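Flikano handheld gripper, second version – and why we pulled the first one

If you bought a pair from us before July, please read this page before you read the spec list. Your pair probably has the old cable clamp in it, and the old clamp is the reason this page got rewritten.

So, what went wrong. The Flikano is a gripper you hold in your hand and squeeze, and the jaws copy your squeeze. People use a pair of them to record how a person does a job, and the recordings get used to train a robot arm to do the same job. A recording is only good if the jaw position in the file matches where the jaws were. On the first version, it sometimes didn't.

Benjie Cabrera caught it. He was going through a batch of 900 recordings we'd made at our Derby shop and found takes where the jaws read fully open for a moment while they were clearly holding something. Then the reading came right back, like nothing happened. I told him it was a software hiccup (sorry, Benjie). We lost a good couple of weeks looking at software.

It was the cable. It leaves the gripper at the bottom and hangs down by your wrist, and every time you turn your hand it bends at the same spot. The old clamp held the outer jacket fine but left the wires inside free to slide, so the strain went straight to the little connector. On our bench the worst unit started dropping readings after 2,000 wrist turns. Chae-won Hyun cut that one open and found one wire hanging on by a couple of strands.

For anyone recording, that's a nuisance and some thrown-out files. For anyone driving a live arm with it, it's worse. A false "open" gets passed along and the arm lets go of whatever it has. We had that happen once in the shop, with an arm holding a steel test block over the bench. It missed everyone and put a dent in a drawer front. I stopped shipping that same afternoon.

We tested the fix with soft things as well as hard ones. Soft parts are nasty for this kind of fault – the jaws are hardly ever fully closed on them, so a small wrong reading hides really well.
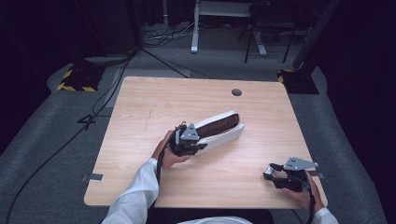 Two grippers at the table, with a soft-looking, flat piece in the left one.

What's different in the second version

The clamp now grabs the jacket and the wires both, and there's a short loop of slack inside the body so the connector never feels a pull. The body is a little longer at the back to fit the loop. Szymon Michalski drew it up three times before we got one you could assemble without swearing.

The electronics now notice a dropped signal. If the reading jumps further than a human hand could move it, the gripper flags a fault and holds the last good value. It won't report "open" unless it really sees the jaws travel open. The take gets marked in the log too, so you can find it later.

We ran one of the new ones to 2,415 wrist turns before I needed the bench back for something else. It had no dropped readings. I'd like a much bigger number than that and there's another long run going now.

How to check an old pair

Plug in one gripper, close the jaws on a folded cloth and open the live view. Now roll your wrist slowly all the way left and all the way right, 20 times. Watch the line. If it jumps toward open even once, stop using that gripper. Do the other one the same way, even if the first was fine, as they don't wear evenly.

Please don't tape the cable to your sleeve as a fix. Roman Rutkowska tried it for us and it just moves the bend higher up, and then you get the same break in a spot you can't see.

If you're using an old pair to drive a live arm, please don't wait for the check. Unplug it and write to us.

Swaps and ordering

Swaps for the old version are free, both ways, including shipping. Send the whole gripper with the cable still attached, broken or not, since Chae-won wants to look at every one of them. Igor Marciniak handles the returns and he'll send you a label. If you bought through Cevent or Dufour, you can still come straight to us.

New pairs ship with cables fitted. Spare cables fit the second version only, so don't order one to patch up an old gripper – the clamp inside is the part that has to change.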